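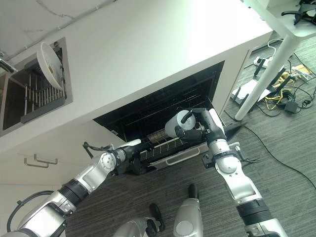
An oven with its wire rack slid partway out.

Have you ever wondered why an oven rack is made of skinny metal bars and isn't one big flat tray? I used to wonder about that a lot when I was 7 (I was a kid who stared at ovens). The answer is air! Hot air has to move all over the oven so your cookies bake on the bottom and the top, and it slips right through the gaps between the bars.

Now look for the faint lines on the back wall inside. Those are rails. In my oven at home the rack slides on rails along the sides, and I can move it up or down. Pizza goes up high at my house, and my aunt Araceli's bread goes down low. Always ask a grown-up before you touch a rack, even if the oven looks off!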